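How to try out new jokes without fooling yourself

Every guide says to book an open mic and "find your voice." I doubt it. A voice won't save five minutes of untested material at the Wullton on a Friday.

Write the bit out in full, then cut the setup until it hurts. Most setups can lose half. Say it to strangers, never friends, who laugh to be polite. Record the set on your phone and listen the next day.

Mark only the laughs you can hear on the tape. If a line gets nothing three times, drop it. Posting it online first proves little: 1000 views is 1000 thumbs going past.

As for paid joke workshops, ask who in the last class is getting booked. I asked two of them and got a brochure.

Posted by Blažena Hubáček in Stand-up, October

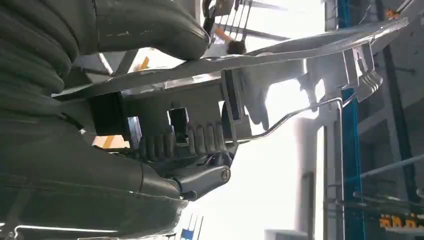

Gray gripper and ribbed sleeve, close up.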